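2/25/26

Back on the tablecloths this morning. Keith Ackroyd has been asking whether we can settle on one cloth for the dining table before March, so I've been trying things on and writing down what I think before I forget it all again.

The plain Jincombe one is out. Lovely weight, but it shows every crease from the packet and I had the iron on it for ages with hardly any change. Folded it up and put it back on the shelf with a note pinned to it (Keith, please don't get it out again!).

So the gingham is the one I keep coming back to, the beige and white with the brown band down the middle. I wasn't sure about the writing at first — I'm not much of a one for words on a tablecloth — but "Flower" in that loopy white script is rather sweet, and the daisy over it makes me smile. The chain-pattern edging on the band helps as well, because it gives you a line to square the cloth up by. I used to fuss with the corners first and get in a right muddle. Now I get the band straight and let the rest hang how it likes. 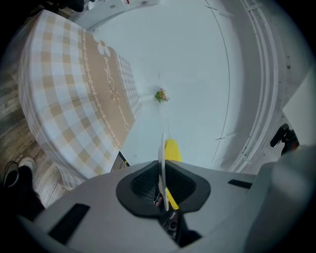

The drop is the other thing. I like a good bit of cloth over the edge, in soft folds, and Keith likes it short so that it doesn't end up in people's laps. We measured the Sugden cloth at 103 cm across, and I think that's too mean for this table, whatever he says. He can have it for the side table if he wants it.

Washing: I've got 39 down in my old notes as the number of washes the last checked cloth had before the tan went pale, and that was at a hotter setting than it should have been. Cool wash from now on, and no tumble drying. I've ordered more of the Hasus liquid, which smells nice and doesn't leave streaks on the brown.

Still to do — find the cloth weights (last seen in the Plelta box, I think, under the napkins), ask Keith about a spare in the same check, and try the gingham with the cream plates, then with the blue ones. My money's on the cream. Also need 2 more hangers for the long cloths, the wide sort that don't leave a ridge.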